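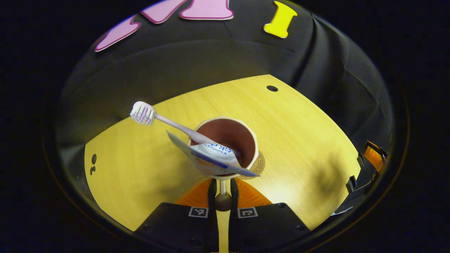

Isudora bathroom set, bench notes, 2019-04-15. I spent most of today on what goes in the cup and what goes next to it, and I want to get it down before I clean up and forget why I moved everything. The going idea is still that a guest walks into the bathroom and finds one cup with the whole tooth business in it, brush and paste, no tray, no little box. So the lavender brush goes in handle first with the bristles sticking out over the table, and the flat sachet of paste hangs over the front edge of the cup, under the handle. I like the colors together a lot! The pale lilac against that dark reddish-brown inside is much nicer than I expected from the catalog. What I don't like is how far the brush leans. The head ends up way out past the rim, and on a narrow bathroom shelf that's exactly where somebody's sleeve is going to catch it.

So, the lean. Stefaniia Savchuk says the cup is too short for a full-size brush and I should stop fiddling and get a taller cup. She may be right, but the taller one in the Maldonado range costs a good bit more and doesn't come with the cream rim, and the cream rim is what Isudora picked out in the first place (they have cream tile in all the rooms, or so the email says, I haven't been up there). I'd like to try everything else first.

Tried this morning, in no special order:

Brush leaning toward the back of the cup, sachet in front by itself. Looks tidy from the door, but the sachet has nothing sitting on it then, so it slid in twice while I was getting my coffee. Maybe the table was bumped. Still, no.

Sachet folded over the rim like a towel on a rail. Sounded great in my head. The crimp at the end is stiff and wants to spring back open, and folding the middle made me nervous about the paste. I squeezed one folded one fairly hard over the sink and it held, so it's probably fine, but a creased sachet looks used. Who wants a used-looking toothpaste?

Sachet standing up inside the cup, brush next to it. This one Stefaniia likes. You only see the top of the packet, and she thinks that's classy. I think people will miss it and call the desk for toothpaste. We left it there.

Sachet tucked flat under the handle, draped over the front. My favorite, and the one I keep going back to. The handle pins it in place well enough for a shelf. It won't survive a cart, though. I rolled the cup down the hall on the supply cart and had to go back for the packet, which was under the radiator.

That brings me to the question I should have asked at the start, which is whether these get set up in the room or down in the linen closet and then carried. If it's in the room, the drape is fine. If it's carried, we need something to hold it together, and then I'd say a paper band, loose, that comes off in one pull. I've written to Isudora to ask. They're doing a first run of six rooms before they decide on the rest, so whatever we say now they'll actually have to live with for a while.

About the tag. The small round beige one just under the rim on the right. I'd been treating it as something to peel off, and then this afternoon I left it on for a round and kind of warmed to it. It's quiet, the printing is faint, and it makes the cup look like it came from a shop and not from a box of cups. But it's on the outside wall where wet fingers go. I'm going to leave one tagged cup by our own sink all week and see what it looks like on Friday. PLEASE don't peel it, whoever is reading this while waiting for the kettle.

If the tag turns gummy we go to a card tag on a string, which Pinard can print with the next batch of soap labels. I'd want it the same beige. Not white, the sachet already has plenty of white on it and the blue print is the loudest thing in the set as it is.

And yes, the blue. I've gone around and around on this. Blue border, blue lettering, next to lavender and cream and brown. In the flat samples on the wall it bothered me. On the cup it bothers me less, maybe because the packet hangs at an angle and you don't read it as a label. Stefaniia would like plain sachets from Eketti. I asked, and the smallest order for plain ones is 2,064, which is a lot of toothpaste for a place that hasn't said yes. I'd say stay with the printed ones for the first run and have this argument again in summer.

Other small stuff:

The bristles. I love the purple tint at the tips, and under the warm lamp it vanishes completely. Check what bulbs Isudora has before I go on and on about it in the write-up.

The light wood table is flattering everything. I should do one round on the gray offcut and one on tile, I just couldn't find the tile. I think it's behind the shelving samples. Moved half of them, gave up, had lunch.

Drying. A brush that stays in a cup with the handle down is going to leave a puddle in the bottom, and with an inside that dark you won't see it until it's old. I put a spoonful of water in one at lunch and looked in around 14 times, and each time I had to tip it toward the window to be sure there was anything there. Housekeeping won't do that. Worth a line on the instruction card: tip it out, wipe it, don't trust your eyes.

Handle length. I measured the brush against the cup with the steel rule and wrote it on the back of the packing slip, and the packing slip is now in Stefaniia's coat, and Stefaniia is at the dentist (I know). Will copy it in here tomorrow.

For tomorrow: find the tile, ask Eketti if the same brush comes in a short travel length, since a shorter handle would fix the lean without touching the cup at all. Try the paper band with a strip of the brown kraft. Order two more cups, one for the sink test and one as a spare, we're down to the one on the bench and the chipped one. And somebody has taken my good scissors again.

Print this entry | E-mail this entry

Shares: 2 Comments: 6

Recent in the notebook
Soap labels, second proof from Pinard
Shelf depths, what we know so far
Maldonado cups: tall or short?
Eketti samples, unpacking notes
Where the tile went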